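Moynihan Rink Pre-Season Walkthrough, October
Bantam and Peewee home ice, with comments from the people who did the walking

Thank you to everyone who came out before the first puck drop! Rakiya Ibrahim had the clipboard and I typed it all up afterward, so any spelling mistakes are mine.

1. Boards and glass: OK
All panels checked by hand, both ends and both benches. The one behind the visitors' net has an old scuff that looks worse than it is (we pushed on it plenty).

2. Bench gates: NEEDS WORK
The home gate latch sticks. Rostyslav Derkach got it moving with a bit of oil, but he wants a new latch before the Haden game, and I'm with him on that. Please don't let the kids kick it open in the meantime.

3. Nets and pegs: OK
Mesh is good. One peg swapped out. Spares are in the gray bin by the Zamboni doors.

4. Locker rooms: OK, with a note
Rubber mats are down in 1 through 4. Room 3 has a curled corner near the showers, taped for now. Combination for the supply closet is still 1506, same as last year.

5. Snack counter and kitchen: OK
Outlets tested, extinguisher tag current, and the floor mat has been turned around so it lies flat by the door. 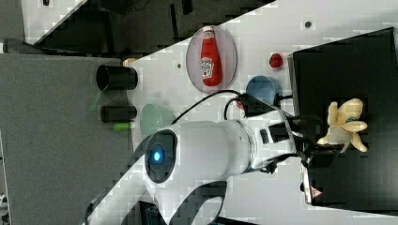
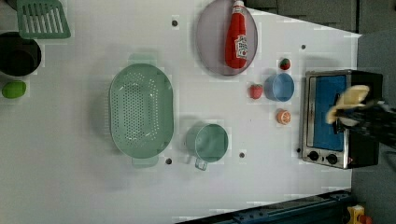 6. First aid room: NEEDS WORK
Ifeanyi Nnaji went through the cabinet and we are low on cold packs and the wide tape. He would like 200 cold packs to get us through the winter, which sounded like a lot to me until he reminded me how last January went! The AED battery light is green and the pads are in date.

7. Stands and stairs: OK
Row 18 had a loose handrail bolt, tightened while we were there. Stair lights all come on.

8. Exits: OK
Every door opens from the inside with one push. Somebody had parked the stick rack in front of the east door again, so we moved it, and I would love it if it stayed moved.

Still open: the gate latch, the mat in room 3, and the first aid order. Onyekachi Okeke is pricing the latch and will let the coaches know when it comes in.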